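Jobs & Calls > Home and Living > Paid Participation

Posted in February by the Multirden home team

Multirden is looking for people who like putting a room back in order - shoes, cables, cloths, the odd board leaning where it shouldn't - and who would enjoy spending a morning or two with us in Saithong doing just that. You don't need experience, and you certainly don't need to be a tidy person at home! We pay $300 for two mornings, and we have room for some 394 people before the summer.
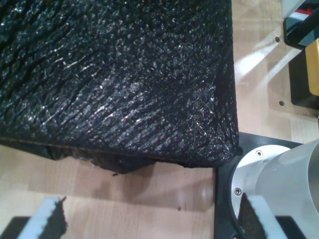 Bamex wrote to us after the last round that the small things took longest, that a single loose cable could hold up a whole corner, and that next time they'd happily start with the floor.

We liked that very much, so the floor comes first now. You'll pick things up, decide where they belong and tell us a little about how you chose.
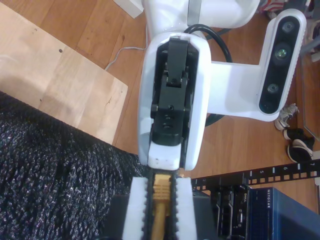
Sneakers on the hardwood floor and a yellow cable held between gripper fingers.

Mornings start at 9:30 and finish by lunch, and we do hope you'll stay for a bowl of soup afterward. Please wear something you can kneel in, and let us know ahead of time if bending is hard for you, as there's plenty to do at table height too.

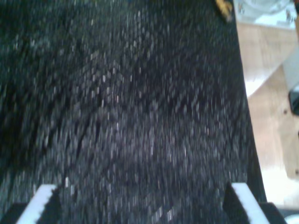
Applying is easy - send a short note to the Multirden desk at Modholm, telling us which room in your home gets messy first and which mornings suit you. We read every note, even the very long ones. If you have strong feelings about how to clear a dark, speckled mat laid over a light wooden floor, please put those in as well, and mention any mornings you can't do.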